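Workshop notebook, 7/4/20
Phone bins for the front bench

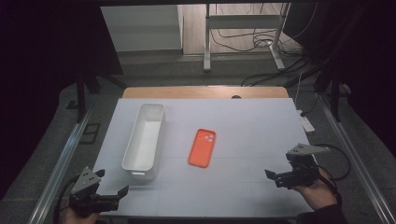
What I'm trying to settle

Whether the long white bins can be where phones live while people are working. Right now they end up all over the place, and last week I found Priya's under a stack of sandpaper. Dexter wants a proper shelf with slots (he would!), but we already own a box of these bins and I'd love to use them up before we buy anything else.

The bin

White plastic, long, open top, little rectangular handle slot in the end. I've been calling it the Ollholm because that's what the shelf label says, though Leilani swears the Ollholm ones were the ones with lids. Whatever, the lidless one. I set it on the white grid board with the long side running away from me, so the handle slot is at my end and I can hook a finger in and pull. Much nicer than sideways, when I kept knocking it with my elbow.

The phone

The orange-red one in the case. Good color for this, you can spot it from across the room. I started it face down next to the bin, same as most of us put a phone down anyway. Leilani says face down scratches the screen and Imani says face up scratches the cameras, and I'm staying out of it.

Things to try, in this order
1. Phone flat on the bottom of the bin, long way.
2. Phone on its edge against the side wall.
3. Two phones, one behind the other, if I can get Dexter to part with his.
4. Same again with a strip of felt in the bottom. There's an offcut in the Trotden drawer.
Write down for each one: does it slide when you pull the bin by the slot, and can you get it out one-handed without fishing.

My guess before starting is that on edge wins for getting it out and flat wins for everything else. If the felt stops the sliding then I don't much care which way they go in, and we can all stop talking about it!

Charging

Charito asked if a cable could come through the handle slot so phones charge in the bin. Love this idea. The slot looks wide enough for a plug but I want to measure it and not eyeball it, after what happened with the Montoya drawers. The white power strip is on the floor by the back right corner of the table, so check whether a normal cable gets from there to the bin without hanging where people walk. If not, move the bin and leave the strip alone.

Money

Box of bins is already paid for. Evia's quote for Dexter's slotted shelf was 531 before shipping, and I'd rather put that toward the new vise. Told him he can bring it up again in September.

To do
Felt offcut, double-sided tape
Measure slot (calipers are in Imani's drawer)
Ask Priya if her big phone fits with the case on
Label for the end of the bin, above the slot if there's room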